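Print this page | E-mail to a colleague
Reading time: 2 min

7 Jan 2021

Back at the glue bench! I opened the jar of hide glue I mixed up in November and it smelled so bad that Valdemar Zoëga left the room, so that went straight out. Fresh batch started from the Calholm granules, soaked overnight in cold water, then warmed in the little pot. Kept it under 150 this time (the last pot got up to 180 while I was on the phone and came out thin as tea).

Glued up 3 test joints in maple and 2 in spruce. The spruce grabbed almost before I had the clamp on, which is my own fault for working next to the drafty window. Next time I warm the pieces first, the way Valdemar keeps telling me to. The maple ones slid a little but I got them lined up again, and the squeeze-out looks nice and even along the whole seam.
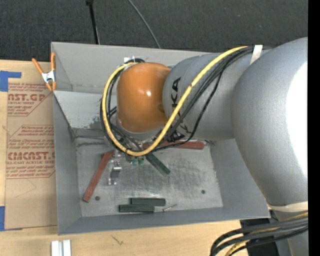 Clamps stay on until tomorrow morning, then I'll break one of each and see if the wood goes before the glue line does. I also want to try a pinch of salt in a small batch to slow down the gelling – Valdemar swears by it, I'm not so sure. Need to order more granules, and a new brush too, the old one is shedding hairs into everything.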